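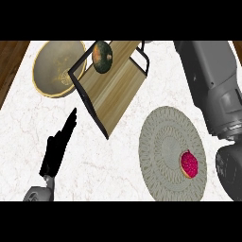 Novembre, un peu après dix heures du soir. Je rentre de l'ouverture de Jarska et j'ai encore mon manteau sur les épaules, c'est dire si j'avais envie d'écrire. Voilà donc que Birnham, mon appli de randonneurs, celle qui me trouve des compagnons de marche depuis le printemps, s'est mis en tête de vendre du café et des tartines ! Ils ont repris l'ancienne mercerie de la rue Achterberg, celle où maman achetait ses boutons, et je suis passée devant tout l'été en me demandant ce qui se tramait derrière le papier kraft des vitrines.

Nous étions 200 invités, paraît-il, tirés au sort parmi les abonnés du quartier, et bien sûr tout le monde est arrivé à la même heure. J'ai attendu 30 minutes sur le trottoir avec Marleny Chambi, que je ne connaissais que par ses messages (nous avions failli faire ensemble la boucle de Cestdale, et puis il avait plu). Elle est exactement comme elle écrit, vive, un peu moqueuse, et elle m'a prêté un gant – un seul, elle gardait l'autre.

Pour les prix, c'est raisonnable le matin et nettement moins le soir, quand ils passent au vin. Marleny trouve que Birnham aurait mieux fait de réparer sa messagerie, et je ne lui donne pas tort, mais enfin j'ai passé là une soirée que je n'aurais pas passée sur mon canapé. En chemin je pensais à ma propre table, que je n'ai pas dressée pour des invités depuis si longtemps. J'ai envie d'une grande assiette ronde à fin liseré doré, sombre, d'un gris tirant sur l'olive, posée sur du marbre blanc, et de quatre ou cinq personnes autour.
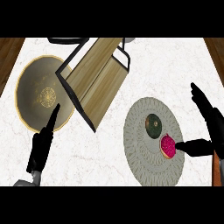 Marleny propose qu'on y retourne un matin, avant l'affluence, et qu'on reparle de Cestdale. J'ai dit oui tout de suite. Elle voudrait aussi m'emmener à leur soirée cartes et boussoles, le mois prochain, et là j'hésite encore, moi qui me perds en sortant du métro. Le marbre clair me trotte dans la tête, avec ses veines grises et un peu rosées, si joli à côté du bois brun, mais il faudrait refaire toute la cuisine et ce n'est pas le moment. Je lui rends son gant la prochaine fois. Au lit.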